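Part 3: Setting up your Truta self-watering planter

If you've made it through Part 2 you have a clean reservoir, a wick that isn't tangled, and probably a wet sleeve. Good, keep going! I wrote this section after setting up planters in my own kitchen in Lilville and then in my sister-in-law's sunroom, where the light is so strong I had to learn half of it over again. The setup goes pretty fast once all the bits are on the table.

What you need for this part

The reservoir and its lid
The inner pot (the one with the slots)
The wick, already soaked
The float gauge, a thin rod with a red tip
Potting mix, the light fluffy kind
A measuring jug
An old towel

3.1 Fitting the wick

1. Turn the inner pot upside down on the towel and find the center slot. It's a little wider than the others.
2. Fold the wick in half and push the folded end up through the slot until a finger's length shows inside the pot. A chopstick helps a lot.
3. Tug it gently from below. It should drag a bit. If it slides right out, fold it a second time and try again.
4. Flip the pot back over and let the two tails hang down.

Note: The wick in the 2019 box was shorter than the one they send now. If yours doesn't touch the bottom of the reservoir, write to Dremdale and ask for the long one. Halima Koech got hers in a plain envelope with no note, so don't throw out your junk mail for a while.

3.2 Planting up

1. Put in enough potting mix to cover the wick, and press it down with your knuckles around the slot. The wick has to touch damp mix or nothing will travel up it.
2. Ease your plant out of its old pot and loosen the outside roots. I do this over the sink.
3. Set it in so the top of the root ball sits just under the rim, then fill in the sides.
4. Water once from the top, slowly, until you see drips underneath. You only do this the first time.

Caution: Please don't use garden soil. It packs down, the wick clogs, and you get that swampy smell (ask me how I know).
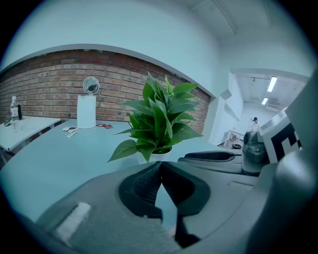
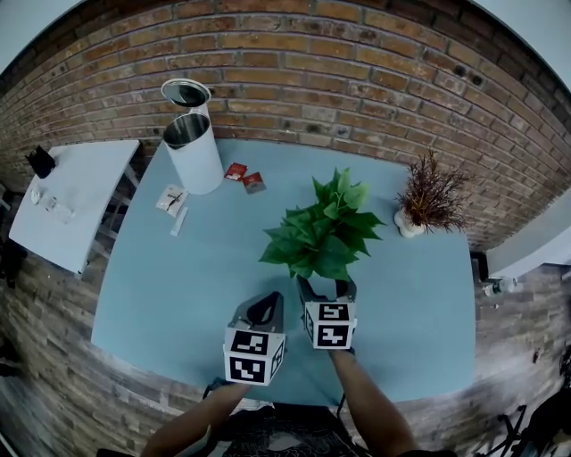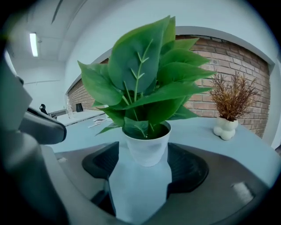 3.3 Filling the reservoir

1. Slide the float gauge into its tube with the red tip up. It should bob when you tap it.
2. Lower the inner pot into the reservoir and feed both wick tails down as you go, so they don't get pinched on the ledge.
3. Pour water into the fill spout. The small reservoir takes 1000 ml, and I'd stop right there even if the gauge looks like it wants more.
4. Wait 15 minutes, then check the gauge again. The mix drinks quite a bit at first and the red tip will drop. Top it up to the line.

Note: The line on the gauge is really hard to see in evening light. I put a dab of nail polish on mine and I'm very pleased with it.

Caution: Lift the planter from the bottom once it's full. The rim is not a handle! Mine came off in my hands in the hallway and I was mopping under the shoe rack until bedtime.

3.4 Picking a spot

1. Choose somewhere bright but out of the full afternoon sun. A warm reservoir grows algae, and it grows it fast.
2. Keep it off radiators and away from heating vents.
3. Leave enough room to reach the spout with a jug. I forgot this with the one on my bookshelf, and now I fill it with a turkey baster.

If you bought the Lema stand, set it up before the planter goes anywhere near it. The legs screw in clockwise, all four, and the felt pads go on last. Sarahí Aguirre puts hers on a tray as well - worth copying if you have wood floors.

3.5 The first few weeks

Check the gauge every couple of days to start with. New roots take a while to find the water, so the level may hardly move and then suddenly drop, and both of those are fine. If the leaves go limp while the gauge still reads full, the wick has most likely lost contact, so go back to 3.1 and have a look at it.

Let the reservoir run dry for a day or two between fills. I skipped that all through March and ended up with a cloud of little black gnats in the kitchen. Drying out got rid of them, along with some sticky traps from the hardware store.

Plant food goes in the reservoir, at half the strength it says on the bottle. Stir it into the jug first and then pour. Hold off completely for the first month if your potting mix already has food in it - most bags say so on the back, in tiny print.

Spare wicks are part number 1071 and spare gauges are part number 43. Cleaning and winter storage are in Part 4.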